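Trokville Tabletop Handheld Set
Data card and recording rules
Last revised Jan 20, 2021

What is in it
2096 episodes of two-handed tabletop work, recorded with hand-held grippers at the Trokville site. The tasks involve small wooden pieces and household items such as a mug tree. Each episode has head-view video, tracked gripper poses and jaw opening. There is no force data. Please stop asking for it to be "estimated from the video."

What the rules are for
Most recording guides I have read are wish lists. They say "vary the scene" and "ensure quality" and leave it there. The rules in this card are the ones a reviewer can check from the files. We dropped the rest in July, and as far as I can tell the data got no worse.

Rules for recording
Start with both grippers in view and hold them still for 2 seconds.
Keep the tracking markers clear of your sleeves. A gap in tracking longer than 5 frames means the episode is rejected. Do not interpolate over it and hope.
Use both hands only if the task needs both. An idle gripper stays open and over the table.
Do not touch an object with bare fingers once recording has started. Nudging a piece "just to help" ruins the episode, even if the rest is perfect.
A failed grasp stays in. Label it as failed and keep going.
Leave the tape on the table alone. If a piece comes off, stop and report it.

Labels
Success is judged by a second person, from video, without seeing the operator's own label. Where the two disagree, both labels are kept. The older Solon guide tells you to average them. I have never understood what half a success is supposed to mean.

Splits
Split by operator. An earlier release split by episode, and the scores people got from it looked great and meant very little. The test split has 5 operators who appear nowhere else.

Known problems
Foton, our pose tool, drifts when one gripper passes over the other. The filter catches the large jumps and misses the slow ones.
Lighting changes between sessions are not logged.
The Løken checklist calls sets like this "robot-ready." I would not. A person's wrist can do things that your arm can't, and nothing in these files says which episodes are out of reach. Check every trajectory against your own joint limits before replaying it on hardware, and run it slowly the first time.

Changes
Rule changes go in this file before anyone records under them. Episodes made under an older rule keep the old version tag, including the embarrassing ones.
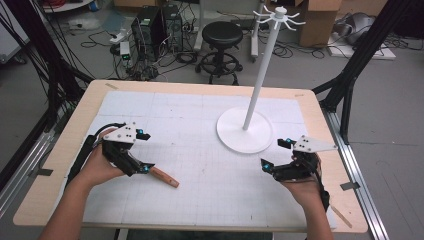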